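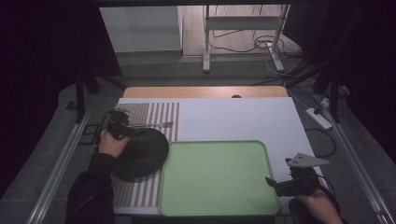 Section 4. Running the visitor demonstration

4.1 Scope

This section covers the table-setting demonstration given with the Skurnana hand-held gripper pair during lab visits and the July open day. It assumes that the grippers have been calibrated as described in Section 3 and that the recording computer is running. It does not cover demonstrations with the arms, which are in Section 5.

The demonstration lasts 4 minutes per group, including the playback. One operator wears or holds both grippers. A second person, the presenter, speaks to the visitors and watches the cables. The operator does not answer questions while recording.

4.2 Preparing the table

1. Lay the white board across the tabletop. Leave a narrow strip of wood showing along the far edge.

2. Place the striped mat on the left part of the board with the stripes running away from the operator.

3. Set the green tray in the lower middle of the board. The left edge of the tray may overlap the mat. Leave the tray empty.

4. Put the black disc on the mat, to the left of the tray. Put the small metal fork piece beyond it, lying across the stripes with the shaft pointing right.

5. Check that the tray does not rock. If it does, move it until the rim sits level.

Note: Small differences in placement between groups are acceptable and improve the recorded set. Do not mark positions on the board with tape. The Brekutine tracking software treats high-contrast tape as a fixed feature, and the next session will start with an offset.

4.3 Preparing the grippers

1. Connect the left gripper first, then the right. The software assigns sides in the order of connection.

2. Route each cable outward, away from the middle of the board. Leave enough slack for the operator to reach the far edge with either hand.

3. Open and close each gripper fully three times. The width reading should return to the same value each time.

4. Hold both grippers above the board and confirm that status code 370 appears on the operator screen. Code 1141 means that one side has lost tracking — lower both grippers, wait for the screen to clear, and repeat step 3.

CAUTION: Power strips and cables on the floor beside the table are a trip hazard. Keep visitors outside the rails at all times. Do not let anyone lean on the rails.

4.4 Giving the demonstration

1. The presenter asks the group to stand where they can see the board and the operator's hands.

2. The operator starts recording and holds still until the tone sounds.

3. With the left gripper, approach the disc from above, close on its rim, and move it to the tray.

4. With the right gripper, steady the tray by its near right corner during the transfer. Use light pressure. The tray slides easily on the board.

5. Pick up the fork piece by the shaft and place it in the tray beside the disc.

6. Return both grippers to the sides of the board and stop recording.

7. The presenter plays the recording on the wall screen at 80 percent speed.

Note: If an object is dropped, continue. Failed attempts are kept and labeled afterward in Zalia.

4.5 Visitors who want to try

Visitors may hold one gripper, with recording off, while the operator holds the other. Unplug nothing between turns. Report damaged fingers or loose mounting plates to Syfiqah Pasaribu before the next group comes in.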